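Workplace & Kit > Checklists > Automation on the floor

17 November 2019
Posted by the Vona floor blog

Tray-setting bench: my inspection checklist, with comments

I've been doing the walk-round on the tray-setting benches since October, when the arms came in, and a few people on the other shift asked me to write up my sheet with the bits I normally just mutter. So this is the Amus bench sheet as I use it, comments and all. Tick, cross or N/A, and please write something next to a cross!

1. Emergency stop in reach from both sides of the bench.
OK. I press it every time, I don't just look at it. The restart is slow and people sigh at me - let them sigh.

2. Floor clear, no cables across the walkway.
OK on the aisle side. Cross on the window side, where an extension lead had crept out again. Taped down the same morning.

3. Gripper pads clean and firmly on.
OK. Wipe with a dry cloth only. Pads get swapped at 94 hours on our sheet, and we were nowhere near.

4. Tabletop wiped between runs.
Cross. We used to have a cleaner do the tables at the end of the day and now it's whoever is on the bench, which in practice means it gets forgotten. I've asked Harari to put it on the rota properly.

5. Cups, trays and doilies laid out before the start, hands out before the arm moves.
OK, and I'm fussy about this one. Doilies are fiddly things and the temptation is to reach back in and straighten one. Don't! Pause it, straighten it, start again. 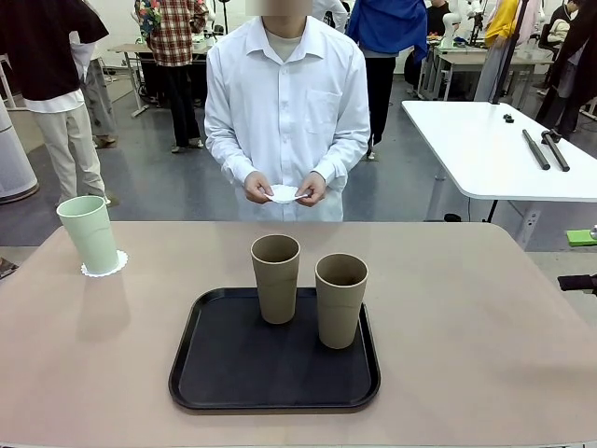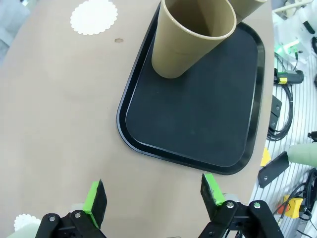
6. Everyone on the bench has had the induction.
Cross. Two people hadn't, both lent to us from packing for the week. They were perfectly sensible, but it's 8 pages and a short talk, so there's no excuse for skipping it. Booked in.

7. Sleeves, lanyards and hair.
OK. One lanyard tucked in when I asked.

8. Noise and breaks.
OK on noise. Breaks I'm less happy with. Laying trays by hand you'd stop for a chat without thinking about it, and now you stand and watch, and watching is more tiring than I expected. I've suggested swapping over every half hour and the Žukauskas bench is going to try it first.

9. Incident book up to date.
OK. Last entry is number 548, a pinched finger from a folding table, nothing to do with the arms.

General comment: I was grumpy about all this to begin with and I'm a bit less grumpy now. My wrists are better for it. What I do miss is knowing by feel when a tray is right, and I'd like us to keep a hand-laid shift going so the newer ones learn it too. I've put that in the suggestions box twice.

Open crosses are items 2, 4 and 6 - I'll check the tape on 2 again at the next walk-round.

© Vona floor blog | Contact us | Back to top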